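Savstead opens tray return and lending service for small kitchens and canteens

August 2023

Savstead, a supplier of used equipment for kitchens, canteens and workshops, announces the opening of its tray return and lending service. From this month, customers can bring back plastic trays they do not need any more, and other customers can borrow them for a season or buy them at a lower price.

The service begins with a stock of 800 trays. Most of them came from the canteen company Drellow, which changed the size of its serving carts in January and had no more place for the old trays. Savstead has checked 549 of these and they are ready to go out. The others are still waiting for washing and sorting.

"Many small kitchens buy new trays for one busy month and after that the trays stay in a cupboard for years," said Larysa Zinchenko, director of Savstead. "We want that a good tray is in use. A few marks on the bottom do not make it a bad tray."

Each tray is emptied, washed and laid on a flat surface, where the staff look at the rim, the corners and the bottom. Trays with a crack in the rim are not lent. Trays with light scuffs stay in the stock and are offered as second grade, with 30 percent off the price of the first grade. 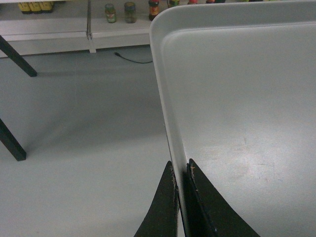
Empty trays at Savstead

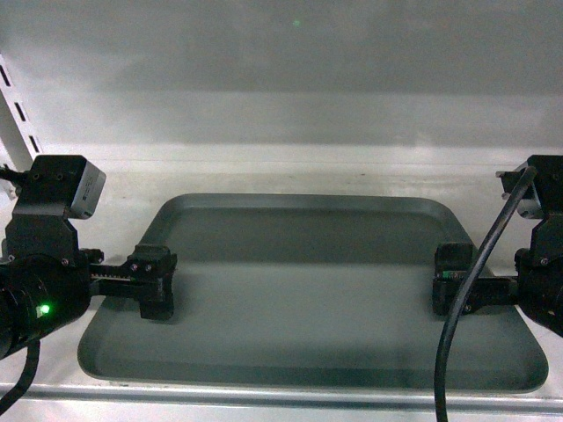
Customers may choose between a deep and a shallow model. The deep model is recommended for collecting cups and cutlery, and the shallow one for portions, small parts or seedlings. Colors can be mixed in one order, but Savstead cannot promise that all trays in a large order will have exactly the same shade.

The smallest order for lending is 20 trays. The lending period is one month or longer, and the customer should return the trays clean and dry. For transport Savstead works together with the delivery firm Talteo, which takes the trays stacked and tied, without cardboard between them. Customers who have their own car can also collect the order from the warehouse.

The first borrower is the Vakulenko bakery. "We tested the shallow trays for our rolls during one week and then we asked for more," said Demyd Palamarchuk, manager of the bakery. "They are easy to wash, and the rounded corners do not keep the flour."

Questions about lending and returns are answered by Ivan Romaniuk at the Savstead customer desk. Schools and clubs who want to give back trays are asked to write first and to tell the number, the outside size and the color, so that a place on the shelf can be prepared.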